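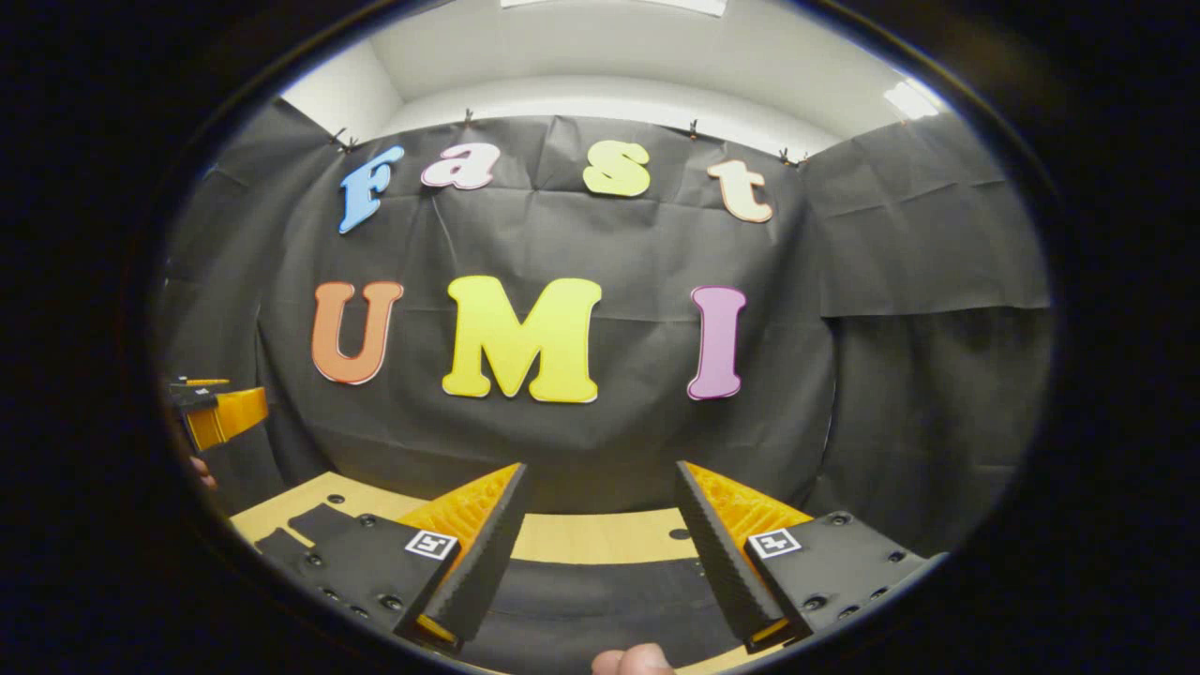

Zoi Sarantis

I love a fabric backdrop with big cut-out letters on it. It fills a dull corner for a birthday, a school open house or a craft table, it folds down to the size of a sweater when you're done, and you can change the words whenever you like! I've made a good many by now, and these are the things I wish I'd known when I started.

Start with the cloth. Black is my favorite by a mile, because every color you put on it looks brighter. Light blue, pale pink, yellow, orange, a strong magenta: they all sing on black, and even a soft peach holds its own. Get a matte fabric if you can. Shiny cloth throws the ceiling light straight back at you and the letters get lost.

Now the creases. Cloth that has been folded in a drawer keeps its fold lines, and a black one shows them under an overhead light. If that bothers you, hang it the evening before and go over it with a steamer from the back, working from the top down. No steamer? A spray bottle of plain water and a clean hand will get you most of the way. Pull gently at the bottom hem as you go and leave it to dry overnight. For storage, roll it around a cardboard tube (the kind gift wrap comes on is perfect) and you can skip all of this next time.

Clips are the part I get asked about most. Small black ones disappear against black cloth, and four along the top edge will hold a light piece nicely. Put one close to each corner first, then space the others between them. If the top sags, move the clips before you add more. Test the grip with a little tug. My neighbor Christos Vasilakis sticks a scrap of felt inside each clip so it won't mark the fabric, and I've copied him ever since.

For letters, draw them on paper first and tape the paper to the cloth. Stand back across the room and squint! Rounded bubble letters read well from far away and are much easier to cut than anything with thin strokes. I like a short word on top in a gentle arc and a bigger one underneath. To get the arc, pin a piece of string at both ends, let it curve the way you want, and line up the letters against it. A capital at the front and lowercase after it looks friendly, and if one letter leans a bit, leave it alone. It has charm.

Leave a thin white rim around each letter. Glue your colored shape onto white card and cut again a little way outside it, up to 3 millimeters for small letters and a touch more for big ones. It's fiddly with a lowercase "a" or "s", so use small scissors and turn the card instead of your hand.

To attach them, I use removable dots on light card and a few big loose stitches on felt. Press each letter down with the cloth flat on a table, then hang the whole thing.

If you have fabric left over, hang a second panel down one side. Dark gray next to black looks lovely, and it hides the end of a shelf or a heap of coats. Let the hem hang clear of the floor so you can sweep under it.

I keep my letters flat in an old pizza box, sorted by color, with spare dots in an envelope taped inside the lid. The vowels wear out first, so cut extras while you have the scissors out.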